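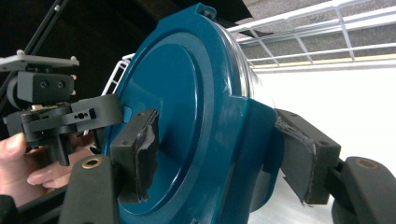 *Teal canister lid held between two black gripper fingers.*

So my project was on how rate hikes reach regular savings accounts, and I got way too into it! I tracked 3 online banks (Ollora, Godico and Gezer) starting in January and wrote down every change to their posted rates, 236 entries in all, which is a lot of typing.

Ollora moved first, two days after the central bank did. Godico took nine days. Gezer hasn't budged on savings, but its car loan rate went up right away (rude).

I wanted to add Ilano too, but they only show rates once you log in. My guess is that banks with plenty of deposits don't feel much pressure to pay more. I'd need a longer stretch of data to test that, so the spreadsheet is staying open through summer.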